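I have now taught a robot to fold a towel 2 times, if you're generous about what counts as folding. The plan at Serstead is 300 demonstrations by remote control. I signed up for 200 of them, back in February, when I still thought of myself as a patient person.

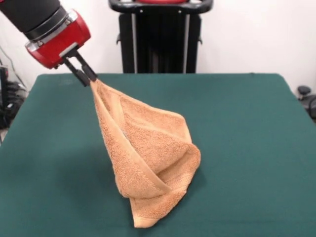
Got it by a corner.

Picking up a corner takes me half a second at home. Through the controls it's a small negotiation — nudge left, drop a hair, close, find I've grabbed two layers, open, apologize to the towel. Every wobble gets recorded, so the robot will learn those too.
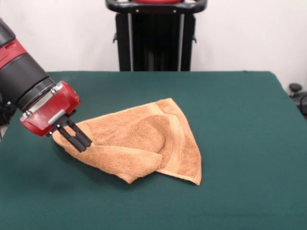 My mother would refold all of it. Brolteck, whose software we log everything with, just gives each run a number. Mine was 2810, and I was proud of it until I watched the playback.

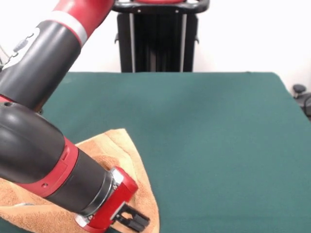

Right over the towel, very close to the cloth.

More tomorrow, after coffee. I've started folding slower at home.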